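Pirkau table-top demonstrations: progress report for March
To: Woltthorpe program office

Hi all,

Quick version first: we're at 462 usable demonstrations of the plate task, which puts us ahead of where I said we'd be when we last wrote. The longer version has some good news, one annoying setback and a request for a little flexibility on the spending (see the end). 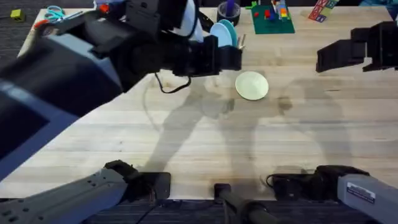
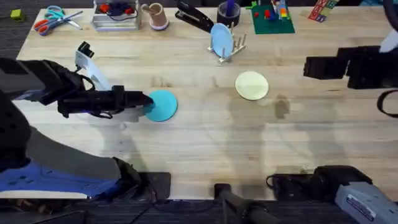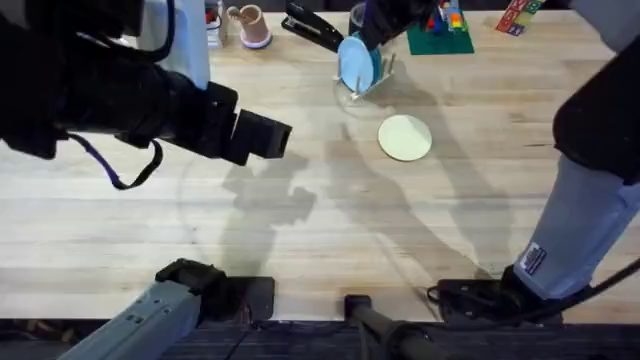

The plate task at the Pirkau station. In all three there is a plate in the dish rack and a pale one lying flat on the table.

What we've been collecting

The job we're teaching is small on purpose. Plates on the table, plates in the rack, and the two arms have to move them from one to the other under a person's control. One of us drives the arms through the whole thing, the recorder saves it, we reset the table and go again. A good run takes well under a minute once your hands get used to it, and a bad one feels like a week!

We've left everyday stuff along the back of the table all month – the stapler, the toy bricks, the letter blocks and so on. Your reviewer asked last time if we planned to train on a bare table first. We talked it over and decided against it. The Zirum model did fine on a bare table in our early trials and then fell apart as soon as a cup was standing near the rack, so I'd rather have the clutter in from the start.

The numbers

Of the 462, 328 are done with the current reset sheet, where the starting spots are drawn from a list before each run. The older ones had the plates landing wherever the operator happened to put them, and operators (me very much included) like the middle of the table. We're keeping the older ones in but tagging them, so they can be left out of a training run if they pull things the wrong way.

The setback

We lost most of an afternoon's work to a timing problem. The arm positions and the video had drifted apart, and by the time I spotted it at 4 p.m. there were 10 runs I couldn't rescue. They're thrown out and aren't in the totals. The recorder now checks the clocks before every run and refuses to start if they disagree, and it has been a bit of a nag ever since, but I'll take it.

Quality checks

Every run gets watched once at double speed by someone who didn't record it. The usual reason for a reject is a plate that gets let go before it's properly between the pegs. We do keep the clumsy grabs where the operator tries again and gets it, as the Damasceno training recipe seems to do better with a few recoveries mixed in. I don't have a clean comparison to show you yet – that's on next month's list.

What's next

Starting spots closer to the table edges, more runs where the plate has to pass from one arm to the other, and a first proper training round on the tagged set. I'd also like five new plates in sizes we haven't used, held back completely for testing.

The request: could we move what's left in the travel line over to operator hours? We won't be making the spring trip to Woltthorpe, and the extra hours would do us a lot more good. I can send a revised budget sheet as soon as you give me a yes.

Project lead, Pirkau station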